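Category: Guides > Road Safety > Turau Dash Recorder

Section 4: Saving footage after a collision

Welcome to the part of the guide we're most excited about! Your Turau is recording any time the ignition is on, and with a little set-up it will lock the clips that matter so they can't be recorded over.

Turn on impact lock

1. Park, switch off the engine, then turn the key back to the accessory position.
2. Press MENU and scroll to Impact Lock.
3. Choose Low, Medium or High. Medium suits most cars - pick Low if you drive a lot of gravel, like the stretch out past Mondham.
4. Hold OK until you hear two beeps.

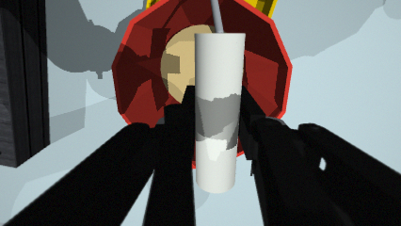

2 min read

Lock a clip by hand

If you witness a crash but aren't in it, the sensor won't trip. Do this once you've stopped somewhere safe:

1. Press the red LOCK button once. The recorder keeps the last 37 seconds and the next 36.
2. Wait for the light to go steady.
3. Write down the road, the direction of travel and the nearest exit or mile marker.

CAUTION: Never press buttons or read the display while the car is moving. Call 911 first if anyone is hurt.

NOTE: The card holds 11 locked clips. After that you'll see CARD FULL, and new locks won't save until you copy some off.

Share it with investigators

1. Take out the card and copy the whole LOCKED folder to a computer.
2. Leave the file names alone! The time stamp is part of the name.
3. Ask the officer handling the case how they'd like to receive it, and keep your own copy.

Huge thanks to Visitación Moya, who tested this section on her daily run from Vidal and talked us into making the beeps louder. The new volume setting is under Sounds, and it's great.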